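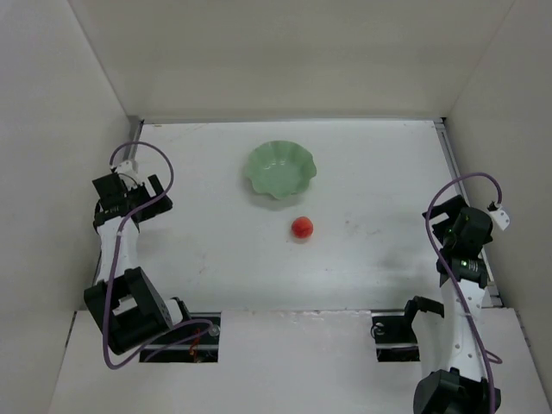
7 mars 2018
par l'animateur du club robotique, salle du sous-sol

Le kit Mesonon à deux bras, on l'a au club depuis décembre. Vendu par Dimier, monté en une soirée (enfin, deux), utilisé par des collégiens et des lycéens qui ne lisent pas les notices. Je mets mon avis maintenant parce qu'on me le demande par mail et que j'en ai marre de recopier la même réponse. Pour situer : notre exercice de base c'est le fruit dans le bol. Un bol vert à bord ondulé, un petit fruit rouge orangé posé devant, un bras de chaque côté du plateau, et on se débrouille. Ça a l'air bête. Ça ne l'est pas du tout, le fruit est presque rond et les doigts de la pince sont droits.

Ce qu'on reçoit. Deux bras, deux pinces, les câbles, une alim, une clé USB avec le logiciel. Pas de plateau, pas de parois, on a fait tout ça nous-mêmes avec des chutes. Prévoir du temps. Le carton est bien calé, rien de cassé à l'arrivée. Notice en anglais et en allemand, traduction française « à venir » d'après le site. En mars toujours rien.

Montage. Correct. Les vis sont toutes dans le même sachet et c'est pénible, deux longueurs qui se ressemblent beaucoup trop. On en a forcé une, filetage mort, Dimier a renvoyé la pièce sans discuter, reçue en 4 jours. Bon point. Conseil : trier avant, dans des bouchons ou ce que vous voulez, et ne pas laisser les élèves piocher directement dedans.

Les câbles violets, parlons-en. Solides, ça oui. Mais trop longs et trop raides, ils font des grandes boucles au-dessus des pinces et ça finit toujours par passer devant quelque chose. On a essayé des colliers : trop serré, le poignet tire dessus en rotation et on perd la communication. Pas assez serré, ça ne sert à rien. Pour l'instant on laisse pendre. J'aurais préféré des câbles coudés, même en option payante.

Les pinces. Deux doigts noirs, pas pointus, ouverture honnête. Pour des cubes c'est parfait. Pour un objet rond il faut arriver bien au milieu sinon il roule, et là tout le monde rigole sauf celui qui a la manette. Un groupe a collé un bout de chambre à air à l'intérieur des doigts, nette amélioration. Ça devrait être livré comme ça d'origine à mon avis. Force de serrage réglable dans le logiciel mais le curseur est minuscule et les valeurs n'ont pas d'unité. On tatonne.

Logiciel. Le point faible. L'interface plante quand on branche les deux bras dans le mauvais ordre (droite d'abord, puis gauche, retenez bien, c'est écrit nulle part). Mise à jour 3 fois depuis qu'on l'a, la dernière a effacé nos positions enregistrées. Faites des copies. Sinon le mode « apprentissage à la main » est vraiment bien pensé : on bouge le bras, il enregistre, il rejoue. Les plus jeunes comprennent tout de suite. Les grands passent au script assez vite, du Python simple, les fonctions ont des noms clairs. Manque une vraie fonction d'arrêt synchronisé des deux bras. Quand l'un s'arrête sur erreur l'autre continue sa vie. Faut le savoir et garder la main près de l'interrupteur.

Précision. Suffisante pour du scolaire. On rejoue une trajectoire, on retombe au même endroit à quelque chose près, ça dérive un peu quand les moteurs ont tourné longtemps. On recalibre en début de séance et à la pause. Un des bras a un peu de jeu à l'épaule depuis février, je surveille. Le constructeur parle d'un resserrage à faire soi-même, pas encore eu le courage.

Bruit. Supportable. On s'entend parler.

Comparé au Tavport qu'on avait avant : le jour et la nuit pour la solidité. Le Tavport était moins cher mais les engrenages sautaient tout le temps et les pièces venaient à l'unité, avec le port à chaque fois. Par contre son logiciel ne plantait pas, lui. Le Perić je l'ai seulement essayé sur un stand, plus rapide, plus joli, hors budget pour un club comme le nôtre. Donc je ne le note pas.

Côté pédagogique, 11 inscrits cette année, un seul kit, ça tourne par petits groupes. Pendant que les uns manipulent les autres écrivent leur séquence sur papier. Ça marche mieux que je pensais, et comme il y a deux bras, deux élèves peuvent bosser en même temps à condition de se parler. Premier défi : mettre le fruit dans le bol avec un seul bras. Deuxième : un bras tient le bol, l'autre dépose. Troisième, pour la rencontre inter-clubs : passer le fruit d'une pince à l'autre avant de le déposer. Celui-là on y est pas encore, un essai réussi de temps en temps, pas assez pour se présenter tranquilles.

Petit truc en plus, le bord ondulé du bol est plus facile à attraper par un creux que par une bosse. Découvert par une élève de cinquième, les lycéens étaient vexés.

Accessoires : le jeu de doigts de rechange est à 129 euros chez Dimier, je trouve ça cher pour du plastique. On en imprimera.

Je le rachèterais ? Oui, en demandant une remise sur les doigts et en attendant la prochaine version du logiciel. Pour un club débutant sans personne pour bidouiller, je dirais d'attendre un peu. Si quelqu'un a réussi à régler l'histoire de l'arrêt des deux bras, je suis preneur, même un script moche.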